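Subject: Re: Cirholm undercard and getting there
Date: 29 August 2023

A member in Claslow wrote:
> Has anyone got the final word on the Cirholm show? I heard the women's
> flyweight bout moved up to the main card, and I also heard it was off
> completely. And is it worth the drive if I only really know the two
> names at the top? Last time I did a regional card I sat through four
> hours of 30-second knockouts and a lot of walkout music.
>
> Also, what is the deal with the weigh-in? Is it open to the public?

The flyweight bout is on! It's third from the top now, right before the co-main, and I could not be happier about it. I watched both of them at the Zilley show in January and I've been telling everybody at my gym to buy a ticket ever since. One is a judo player who throws people from places you shouldn't be able to throw from (she hit an inside trip off the fence that had the whole row in front of me standing up), and the other has the best jab I've seen at this level, men or women. If it stays standing for the first round I think the jab wins it. If there's a clinch in the first minute, all bets are off.

As for whether it's worth the drive: yes, yes, yes. I know what you mean about the short fights, but this matchmaker is different. The Zilley card had 3 finishes all night and everything else went to the judges, and I don't remember a dull round until the heavyweights, who were both exhausted by the second and kept swinging anyway, bless them. I scored one of the decisions the other way and I'm still a little mad about it. We can have that argument in another thread.

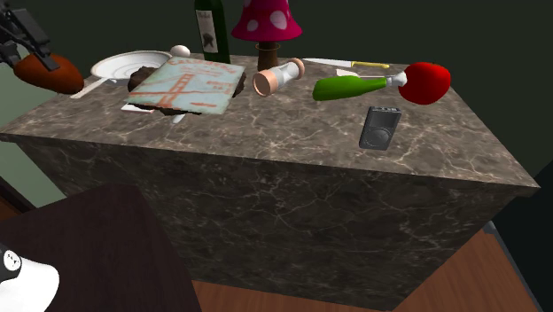 Tickets. The hall holds 667 with the floor seats in, and when I called yesterday there were 200 left, mostly on the long side opposite the entrance. Don't be scared of those! The cage is up on a low platform and the long side has a rake to it, so you see over the posts much better than you do from the floor. I paid extra for the floor at Zilley and spent half the night watching the screen. The only seats I'd skip are the very back corners, where the speakers are.

The weigh-in is open and free, the afternoon before, in the lobby of the Kandpal gym. Go if you can get off work. It's small, people bring their kids, and the fighters hang around afterward eating everything in sight and talking to whoever walks up. Bring cash for the T-shirt table. Doors open half an hour before the first fighter steps on the scale, and it's over fast.

Parking at the hall is a mess after the prelims start. There's a gravel lot behind the feed store, a five-minute walk, and they didn't charge last time. If you're coming up from Claslow, take the river road and stay off the highway, they're still down to one lane by the bridge.

One thing I don't know: whether the amateur bouts start at five or at six. The poster says one and the website says the other. I've emailed and will post when I hear back. I'd plan on five, the amateurs are half the fun, and there's a kid from the Kandpal gym making his debut at lightweight who I've seen spar and who never stops moving.

For anybody who can't make it, the stream is back this year. The January one had 400 people watching at the peak and the sound dropped out during the main event, so they've promised a second microphone. I'll be in the building, so somebody please tell me how it looks!

I have room for two more in my car from Zilley if anyone wants a ride. Write to me off list.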